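Home | Forums | New Posts | Members | Log in

Can a robot do my upstairs yet?
16 replies, 485 views

tallow_rd
I clean four vacation rentals and my knees are done. Is there any machine that can go room to room and do the boring stuff, or is it still just vacuums? My brother-in-law swears by his Prestus but it can't open a door!

Henrique Paiva
Doors are the whole problem, I think. I've been messing with a house sim since September (it's the Relbridge bedroom map, if anyone knows it) and the handle takes me longer than everything else put together. One gripper going for the lever, the other arm has a flat plate in it, wood floor, bed off to the side. I've run the door task around 300 times and I still wouldn't turn it loose in a real house. 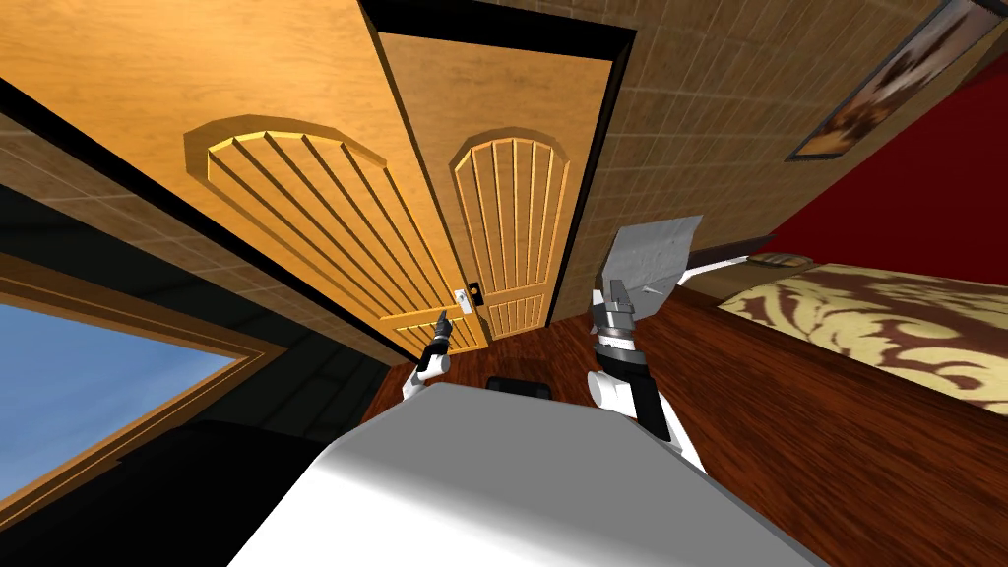

Re: Can a robot do my upstairs yet?

mopsy283
Sorry but a sim isn't chores. My door upstairs sticks every summer and you have to lift it with your hip. Show me that one.

Henrique Paiva
Fair, mine never stick. I could add friction but I'd be guessing at the number.

dunlap_j
I disagree with mopsy a little. At the shop we have a Disa cart that hauls bins all night and it learned the layout in software first. No doors on its route though, we took them off lol

mopsy283
So you did the chore for it :)

tallow_rd
OK so I'm hearing "keep the knee pads." Would lever handles be easier than round knobs at least? I have to replace two anyway.

Henrique Paiva
Levers, yes, get levers. Easier for you with a laundry basket too.

Like (16) | Share | Report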